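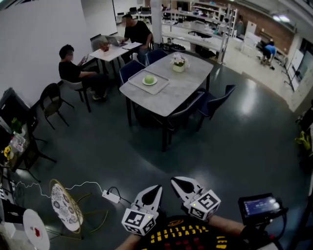 ### 現場を訪ねる|学習データのつくり手たち

「まあ、まずはお茶でも飲んでいってください」と言われて、そのまま一時間近く雑談をしてしまった。お邪魔したのはVurkdaleのデータ収集チームで、お相手をしてくださったのは、立ち上げの時から現場のまとめ役をしている方である。ご本人の希望でお名前は伏せるけれど、とにかくよく笑い、よくしゃべり、話が脇道にそれるたびに「すみませんね、戻します」と頭を下げる、そういう方だった。

チームがつくっているのは、家の中の片づけや配膳をロボットに覚えさせるためのお手本である。ロボットそのものを動かして集めるのではなく、人が手持ちのグリッパーを握り、食卓の上のものをつかんだり、置いたり、運んだりする。指の付け根の白い立方体には白黒の四角いマーカーが印刷されていて、その動きがあとで軌跡として取り出される。

「ロボットを遠隔で動かしていた頃は、一つの動作を録るのに準備も片づけも大変で、みんな夕方にはぐったりしていたんですよ。手持ちにしてからは、人の腕の感覚がそのまま使えるでしょう。だから始めやすいんです。ただね、始めやすいのと、いいお手本になるのとは、また別の話でして」

グリッパーを初めて握る人は、たいてい速く動きすぎるのだという。普段の自分の手と同じつもりで伸ばし、つかんで、もう次へ行ってしまう。見ている側には見事でも、記録としては、いつつかむと決めたのかがわからない。そこで新しく入った人には、最初の30本は採用しないと先に伝えておく。

「採用されないとわかっていると、気が楽になるみたいでね。肩の力が抜けて、20本を過ぎたあたりから、あら、きれいに動くじゃない、となる。面白いものです。といってもあまりゆっくりでも困るので、そこは隣で見ていて、もうちょっと普通に、と声をかけます。この『普通に』が一番むずかしいんですけどね」

課題の一覧はTinerと呼ばれる社内の道具で配られ、作業する人は手元の画面でそれを確かめながら進める。一人が半日に受け持つのは多くて四種類まで。以前は一つの動作を400本続けて録っていたこともあったそうだが、後半になるほど動きがそろいすぎて、結局あまり使えなかった。

「400本が400本とも同じ顔をしているんです。お皿の置き場所も、手の入ってくる角度も、ほとんど一緒。学習させてみると、お皿が少し横にずれただけで迷ってしまう。あれは私の段取りが悪かった。今でも時々夢に見ますよ、いや、それは大げさですけど」

それからは、一本ごとに何かを少し変えるようになった。トレーの向き、皿の位置、立つ場所。花の鉢を手前に寄せる日もあれば、椅子を引いたままにしておく日もある。食材の模型と皿の組み合わせも毎回変える。丸いものは転がるし、葉物のようにくしゃっとしたものは、つかむたびに形の見え方が違う。食器だけの課題よりも失敗が増えるが、失敗して持ち直した記録も別の箱に取っておくのだそうだ。

「落としたらやり直し、と思うでしょう。ところが、落としかけて、あっと思って持ち直すところに、人の上手さが出るんですよ。わざとやると嘘っぽくなるから、自然に起きたものだけ。Vidalのほうで振り分けをするときに、印をつけておいてもらっています」

Vidalというのは記録を見返して仕分けをする小さな班のことで、午後3時を過ぎると、その日の午前の分が回ってくる。指先が皿に隠れて何をしているか読めないもの、マーカーが腕の陰に長く入ってしまったもの、開始の合図の前に動いているもの。こうした記録を一本ずつ落としていく。先月は300本のまとまりを丸ごと戻したことがあり、その日ばかりは録る側と見る側の間に少し気まずい空気が流れたと、まとめ役の方は声をひそめて教えてくださった。

「でもね、次の日に両方で並んで見返したら、ああ確かにこれは読めないわ、と。見る側にも一度グリッパーを持ってもらいました。そうしたら今度は、こんなに重いのか、と驚いていましてね。それ以来、月に一度は役割を取り替えています」

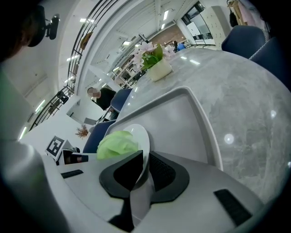 家庭の食卓はもっと散らかっているのではないか、整った部屋で集めたお手本がどこまで通じるのか、とBrinduraは繰り返し問いかけてくるという。共同で評価を進めている相手で、できあがった方策を、収集に使っていない別の部屋で試す役目を持っている。

まとめ役の方は、この問いをとても大事にしている様子だった。

「痛いところなんです。うちでも散らかしているつもりなんですけど、散らかし方に癖が出る。私が並べると、どうしても使いやすそうに置いてしまうんですよ。長年の習慣でね、家でも箸の向きを直しちゃうくらいだから。それで、並べる人と録る人を分けることにしました。録る人は、席に着くまで何がどう置いてあるか知らない。えっ、そこに置いたの、と思うような配置のほうが、あとで効いてくるようです」

部屋に人がいることについても伺った。収集の間は周りを無人にするものだと私は勝手に思い込んでいたのだが、同僚が別の机で仕事をしていても、奥を誰かが通っても、そのまま続ける決まりになっている。

「家だって、料理している後ろを家族が通るでしょう。静まり返った部屋でしか働けないお手伝いさんなんて、ちょっと頼りないじゃないですか。もちろん映る人には必ず先に話をして、嫌だという人がいれば時間をずらします。そこはきちんとやっています」

指示の文のつけ方にも、このところ悩みがあるらしい。「皿を置く」と書くか「皿をトレーに戻す」と書くか、録った本人に聞くと人によって違う。はじめは言い方を一つにそろえていたが、今は本人の言葉をそのまま残したうえで、そろえた文をもう一つ添えている。方言で書いてきた人がいて、それも消さずに取ってあるという。聞けば西のほうの言い回しで「なおす」、つまり片づけるという意味で、修理の課題と間違えた人が出たのだとか。この話にはひとしきり笑った。

向いているのはどんな人ですか、と最後に尋ねると、しばらく湯のみを両手で包んだまま考え込んでおられた。

「器用な人かと思われがちなんですけど、うーん、どうでしょうね。不器用な人の記録にも、いいものがたくさんあるんです。慎重に近づいて、一度止まって、それからつかむ。あの止まるところが、見ていてよくわかる。あとは、飽きたときに飽きたと言ってくれる人かな。黙って頑張られると、動きが雑になっているのに気づくのが遅れますから。飽きたら休憩、お菓子もありますし」

帰りぎわに私もグリッパーを握らせてもらい、皿を一枚、トレーからテーブルへ移してみた。自分ではなかなかの出来だと思ったのだが、「速いですねえ」とにこにこしながら言われてしまった。あと29本、練習に来ていいそうである。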